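Trekera two-arm table kit, worth it for a beginner?
Home Robot Kits > Reviews and Buying Advice

slowgripper
Hi all, I promised a few of you I'd write this up once I'd had some evenings with the Trekera, so get a coffee because I do go on a bit! The kit is 2 arms that mount at the front corners, a rail between them, wrist cameras, and the side panels if you pay for the enclosed version (I did, and I'm glad). I've been practicing with groceries, moving produce between a plastic bag and a basket, which my family finds very funny.

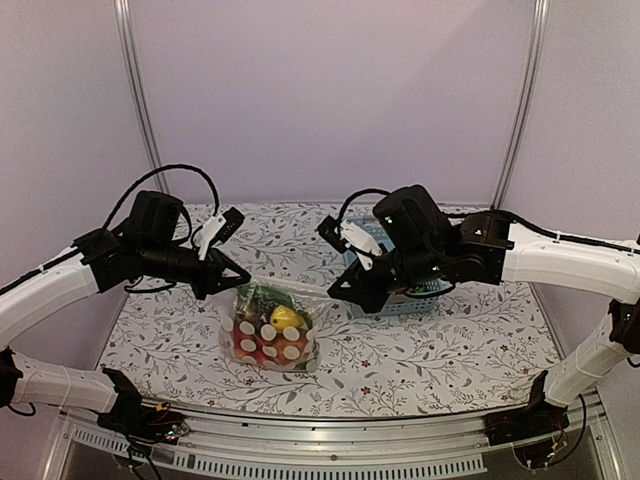
Ogundipe
Lovely write-up, but I have to grumble about the price. I paid 407 for my Rilura arms secondhand and they do everything I ask of them. Does the Trekera software really earn the difference?

slowgripper
Fair question, my friend. For me, yes, mostly for the wrist views. Thin plastic is a pain from a distance, and being able to look right down past the fingertips at the bag and the basket has saved me a lot of squinting. I will say the cables up there could be tidier, and I'd happily trade the free stickers for a few more clips.
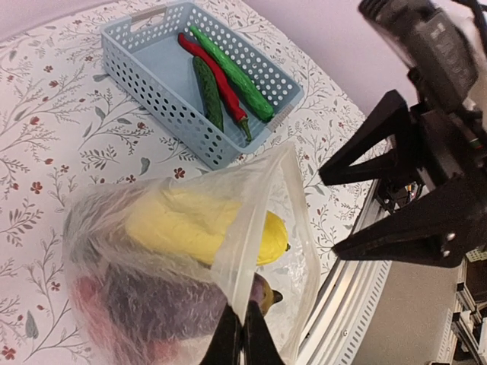 wovden_fan
Not convinced, sorry. The Wovden kit gives you a wrist camera too, and their support people answered me at 5 on a Thursday morning. Trekera took days over a simple question about the rail screws. If you're new to all this, good support is worth more than a pretty enclosure.

slowgripper
I can't argue about support, they are slow, bless them. But I set mine up without needing any, and the manual is written for ordinary people. Anyway, somebody asked what sort of load I practice with, so have a look at the basket with the banana, the eggplant and the potato, and one gripper up with the bag.
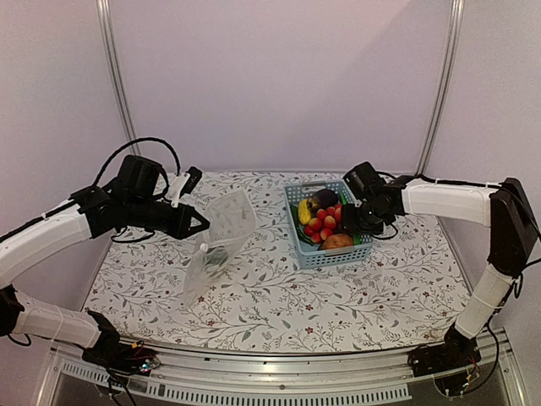 What I'd order again
The enclosed version, definitely, and the longer cables. I'd skip the 100 dollar training pack unless you really love videos.

Ogundipe
Still keeping my Riluras! But put me down for the longer cables if you ever do a group order.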